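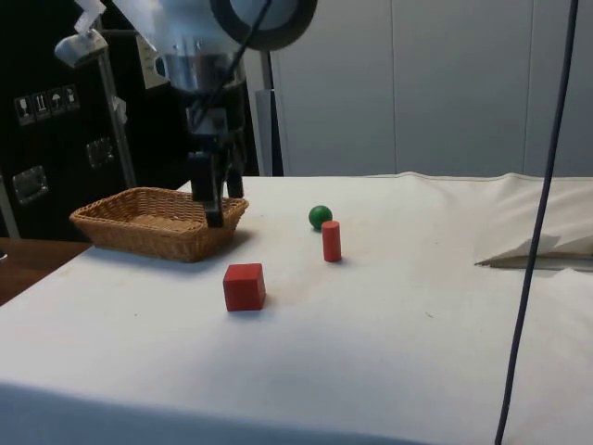

A wicker basket on a table with a white cloth

The Dorcombe College reuse scheme has had its best year yet! Students and staff passed on 2945 items through the Makowska Building store, everything from desk lamps to lab coats, and all of it went to someone else on campus.
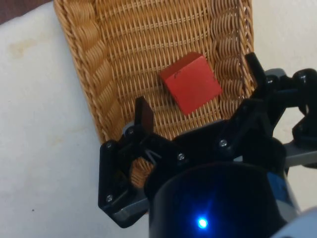 End-of-year collections open in May, with drop-off points in both Marier and Wover halls. Books, kitchen things, bedding and working electricals are all welcome (please tape the cables up). Small bits travel best in something open and shallow, like the woven basket with the red cube in it, and then the sorting team can see what they've got straight away. 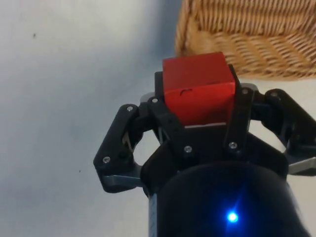
Can first-years living off campus take part?
Any student with a current college card can give or collect, wherever they live. The limit is 20 items per person for collections.

We'd love more hands on the sorting tables too. There are 60 places on the rota, in two-hour shifts, and lunch is on us.
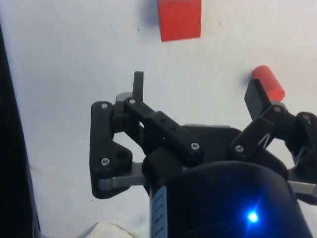

Shifts can be swapped up to the evening before, and you're welcome to sign up with a flatmate. Add your name at the Makowska front desk or reply to this newsletter.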